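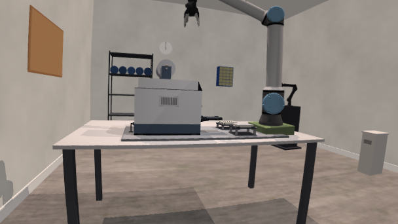
Simulated arm clips the edge of the machine when it goes back to home. What are we doing wrong?
Posted in School & Club Robotics

Tshepo Nkosi

Hi all, second-year student here and kind of stuck. For our automation class we have to build a simulated lab bench where an arm picks up a sample rack from a stand, loads it into a benchtop machine, waits, and takes it back out again. It all has to run in simulation first, and then in June the best two teams get a go on the real bench. Our team is called Guka (don't ask, it was late) and there are 3 of us on it.

The pick is fine. The place is fine too, most of the time. What kills us is the trip back to the home pose. The gripper goes over the machine nice and high on the way in, and then on the way home it takes some kind of shortcut and catches the top corner on the arm's side. The collision checker lights up and the run gets scored as a fail. We ran it 32 times last night and it clipped on 14 of them, which is the part that makes me crazy. Same start, same goal, same scene! If it failed every time I'd at least know what to fix.

Stuff we already tried: slowing everything down (no change, just slower crashes), moving the home pose a bit further from the machine (helped a little, I think?), and making the machine's collision box bigger. That last one was a disaster because then the planner decided the loading spot was inside the box and refused to go there at all.

Sota Nakajima on our team thinks we should raise the whole arm on a taller mounting block. I don't love that because the block height is supposed to match the real bench and our instructor, Ms. Yuan, checks. Is there some normal way to do this? We're using the random sampling planner that came with the class template and I haven't touched its settings except for the number of tries, which is at 3000.

Shiyu Yuan, if you're reading this, I promise we also did the reading.

Josué Camargo

Oh boy, I remember this assignment. Ours was called Brudum and we hit the same corner so many times that we named it.

Your planner is random, so getting a different path each time is what it does. You give it a start and a goal and it finds *a* way through, and nothing in there tells it to use the way you'd pick. On the way in you probably have a waypoint above the machine (the template puts one in for the place move, go look in the place function). There isn't one for going home. So it's free to swing the elbow around any old way, and some of those ways are really tight.

But tight shouldn't be a collision. If the planner thinks a path is fine and then the checker complains, they're looking at different things. Two guesses:

First, check how finely the planner tests points along the path. In our copy the step was huge, so it would test a pose on one side of the corner, test a pose on the other side, both clear, and never look at the bit in between. Make that step a lot smaller. Planning takes longer but you have one arm and one machine, you'll live.

Second, see if the gripper fingers are in the planner's model in the open position. Ours had them closed. After you let go of the rack the fingers are spread, so the real shape is wider than the one you planned for. I would bet a sandwich on this one, because you said it's the trip home that fails and the trip in is okay.

Then add a retreat move. Straight up from the release point until you're well clear of the top of the machine, then sideways, then home. Three small boring moves. I do mine as straight lines in space for the first part and let the planner have the rest.

And put the big collision box back the way it was! If you want extra room, add padding to everything and turn it off only for the last little bit where the gripper goes in to load. Most planners let you do that for one pair of objects. Took me a whole evening to find where, it's in the scene settings and not in the planner settings.

Leave the mounting block alone. We moved ours and lost points.

Weidong Xu

just raise the arm

Tshepo Nkosi

Okay, update — it was the fingers. Closed in the planning model, open everywhere else. I feel a bit dumb but also very happy. I fixed that and made the step smaller and put in the straight-up retreat like Josué said, and it's been clean since, though I've only had time for a few runs before class.

One thing I still don't get is the padding. I found the setting, but when I turn it off for the loading move it stays off for the move after that too. Do I have to switch it back on by hand?

Josué Camargo

Yep, by hand, right after the retreat. And I'll take that sandwich.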